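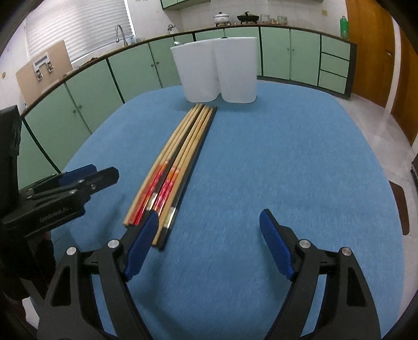 Merkley mixed chopsticks, reviewed by Chepkoech Massawe

I bought these in February, having reached the age where a drawer of takeaway pairs feels like a character flaw. The plain wooden ones do the job and ask for no praise. The ones with red patterned handles are dressed for a wedding and get picked first by every guest I have.

The black pair, with its shiny metallic bands, looks the most expensive — and drops the most noodles. Mine, anyway.
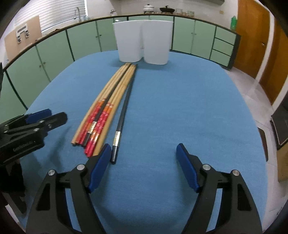

Storage

They live upright in a white pot from Badia, where I can never find two that match. Four stars.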